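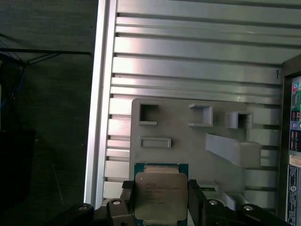
Le bras, oui, mais le reste ?

Chez Jerkel, tout le monde parle du prix du robot et je comprends, c'est la grosse ligne du devis ! Sauf que pour poser un processeur, il faut aussi des doigts adaptés, des supports, une table rigide (et des pièces à abîmer pendant les réglages). Senga MacAulay avait mis 200 euros pour tout ça. 200 !

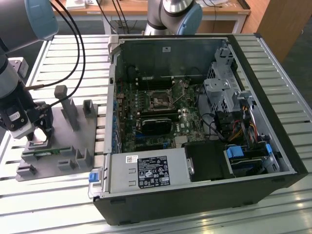 Moi, je demanderais 3 006 euros rien que pour l'outillage, quitte à repousser le second bras à avril. On râlera un peu, tant pis, je préfère râler avant la commande.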